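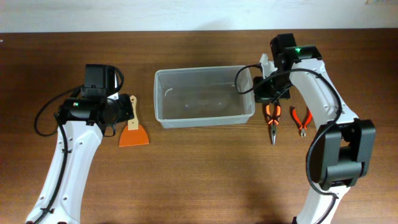

The table came with the apartment, and so did the smell of turpentine, and for the first month I thought they were two separate problems.

I'd moved to Dalden for a job in the billing office at Medeiros Tile, and the apartment was over a closed-up dry cleaner on the same street. The landlady told me on the phone it was partly furnished. Partly furnished meant the table. It took up most of the front room, and it was heavy enough that when I leaned my whole hip into it to get it away from the wall it just sat there like a cow. So I ate at it, and paid bills at it, and for a while I slept more or less beside it, because the bedroom window didn't close.

My aunt came to see the place in April. She walked in with her coat on, sniffed twice and put her palm flat on the tabletop.

"Somebody's been stripping this," she said.

"It's just a table."

"They stopped, though. Feel underneath."

I felt underneath. The top was lovely, I'd never really looked at it before, all those long faint streaks going side to side, but on the underside of the apron my fingers hit something thick and gummy, like old nail polish. I got down on the floor with my phone light (my aunt stayed up there with her coat on, giving directions) and it was paint. Green paint, gone over with brown paint, gone over with what looked like more green. Whoever had lived there before me had done the whole top and then quit, and the legs had been painted over with a kind of brown that fooled you if you were eating cereal at six in the morning, which was mostly when I saw them.

"Well, you can't leave it like that," my aunt said.

I could have left it like that for the rest of my life! But she has a way of saying a thing and then buttoning her top button, and the next evening after work I walked down to Kireck Hardware and asked the man what you used to get paint off a table leg.

He asked me how old the paint was. I said I had no idea. He asked what kind of wood, and I said brown. He looked at me for a while and then sold me a scraper, some rags, a can of stripper that cost 11 dollars, and a pair of gloves that were too big. I also bought a plastic tub, a clear one, to catch the mess in. He told me to open a window. I told him that wouldn't be an issue.

I should say here that I'm not a handy person. My mother used to hang pictures with tape. I'd never scraped anything on purpose in my life, and the first leg took me five evenings. You brush the stuff on and wait, and the paint wrinkles up like skin on warm milk, and then you push, and it comes off in a long soft curl, and that part is so good I can't tell you. I'd be at work typing in invoices for 500 boxes of bathroom tile and I'd be thinking about the curl. Then you get down to the turned part of the leg, where it goes in and out like a chess piece, and a flat blade is no use at all, and you end up with a butter knife and then an old toothbrush, and your knees hurt.

The writing was on the second leg.

It was up at the top, on the inside, where it was square and flat. I'd gotten the green off, then the brown, and there was a thin coat of something yellowish, and under that were pencil marks. I thought they were cracks. I wiped it with a rag and nearly took the whole lot off before I saw that one of them was a 2.

So I stopped. I went and made toast. I came back and lay down on the floor with my head under the table, and it was a list, very small, in the kind of slanted writing my grandmother had. Eggs. Lamp oil. Blue thread. Pay Zivetti. And then, underneath, with a line drawn above it as if it had nothing to do with the rest: do not tell him until it is sold.

I read it out loud, I don't know why. It sounded awful in that room.

I called my aunt. It was after ten and she picked up on the first ring.

"Until what is sold?" she said.

"It doesn't say."

"The table?"

"Who'd write it on the table if it was the table?"

"I would," my aunt said. "Where else would you put it, if he went through your pockets?"

Neither of us said anything for a bit. I could hear her television. I was still on my back on the floorboards with one glove on, and I could see the whole underside of the thing, all the pegs and the rough saw marks and a wad of gum somebody had parked there years ago.

I did ask around, a little. The landlady said the table had been there when her father bought the building. The woman at the bakery said there used to be a Zivetti who bought furniture and pianos and that kind of thing off people, down by the river, cash, but that was her grandmother's time, and he was dead, and so was the shop. She said it must be more than 100 years since anybody needed lamp oil. I said maybe they just liked lamps. She gave me my roll.

What I kept going back to was the person before me. Not the pencil lady, the other one, with the turpentine. They'd done that entire top, and done it well, down to the bare wood and then finished it so it shone in the middle when the light came in. Then they'd started around the edges and quit. I used to think they ran out of money or got bored. But I looked again at that second leg, and there was one clean stripe, the width of a blade, going up the inside and ending right below the square part, and it had been painted back over. Brown, to match. You'd never notice if you weren't down there.

So they'd read some of it, maybe. Or they got close and got a phone call and moved to Ohio. My aunt votes for the phone call. She's usually the suspicious one, so I don't know what to do with that.

I finished legs three and four before the weather got hot. There wasn't anything on them. I oiled them, and they came up nearly the same color as the top, a little redder, and my aunt took her coat off for the first time and had two cups of coffee and said it was a decent piece of furniture.

The square bit on the second leg I left alone for a few weeks. The pencil was already fainter from the rag, and the man at Kireck said if I oiled over it I'd probably lose it, and if I didn't it would rub away on its own, with knees and vacuum cleaners and so on. He asked what it said. I told him eggs, thread.

Then one night I mixed up some brown, the closest I could get, and lay down under there with a little brush. I did two coats. It's a pretty good match, and I left the gum where it was.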